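Teleop notes, the messy version

June 14, 2026

Quick one, I have to be out of here soon. People keep asking what we do all day at Zokow and "move a robot arm with my hands so it can learn to do it without me" gets a blank look. So. Some pictures, then what I've picked up so far.

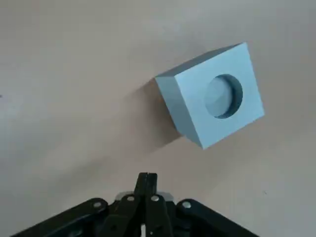
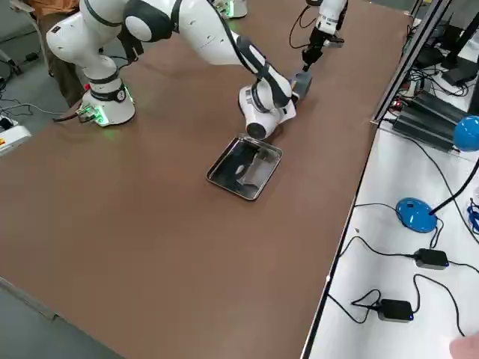
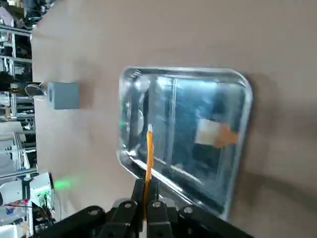

Wrist view with the blue block, side view of the table, wrist view again with the clear tray.

I started on this in February. Before that I was on the software end and thought collecting demos would be the easy bit. Sit down, drive the arm, grab thing, put thing in tray, save, repeat. Ha.

First lesson, you are slow. Everybody is slow. Hemant Kushwaha trained me and his first run of the morning is always rubbish too, he throws it out without looking. Mine took 12 before I had one worth keeping. Your hand wants to do the thing at hand speed and the arm doesn't, and there's a tiny lag, and then you overcorrect and wobble over the block like you're defusing something.

Second. Drive from the wrist view. I fought this for weeks. I kept looking straight at the table like a normal person, and then the model has to do the job from the cameras and can't see what I was seeing. If I peek around the side of the tray to find the edge, I've used info the robot never gets. So now I make myself watch the feed. It's horrible for a while and then it's fine.

Clear tray is the worst for this btw. Reflections everywhere, shelves and uprights all over the inside of it. I still can't judge height over it well. Slow down more than feels sensible, come in from above, thin stuff especially. A stick in the fingers covers up part of what you're trying to look at and you sort of steer around it.

Blocks I like. A block at an angle is good practice, you have to rotate the wrist to match before you close. I used to nudge it straight with a finger first. DON'T. Turn the gripper, not the block. Goh (our task list, don't ask why it's called that, I don't know) says to place things at random and it means random, crooked and all. My "random" was the same four spots near the middle. Hemant plotted it and showed everyone. Thanks Hemant.

Third thing, pausing. If you stop to think in the middle of a demo, the robot learns to stop and think. Except it isn't thinking, it just hangs there. We had one policy that reached for the block, froze over it, then went. That was me!! Every single time I'd been stopping to check my grip. Had to toss 200 runs and redo them. Plan the move before you hit record. If you lose it halfway, bin the run.

But mistakes you recover from, keep those. Grip slips, you go back, you get it. Those are gold. We keep them in a seperate folder in Fiten and mix some in at training time.

Hand guiding vs remote: we've done both. Pushing the arm around by hand feels nicer and I'm way more accurate, but then your own arm is all over the camera feed. Remote is clumsier and the data is cleaner. For the Skerora set we went all remote, 682 runs kept so far, 2 operators. My shoulders know about it.

Stuff I'd tell someone on day one:

Chair height first. Sounds dumb. Do it.
Take breaks before you're tired, the sloppy runs come before you notice you're sloppy.
Same start pose every time or the first second of every run is junk.
Write the note right after the run. You won't remember at lunch.
Watch your own runs back once in a while. Painful.

Next up is two arms at once, one holding, one placing. I tried it for an afternoon and it's like patting your head and rubbing your stomach. Will write that up when I'm less bad at it.

Ok, gotta run. Comments are open, I'll get to them tonight probaly.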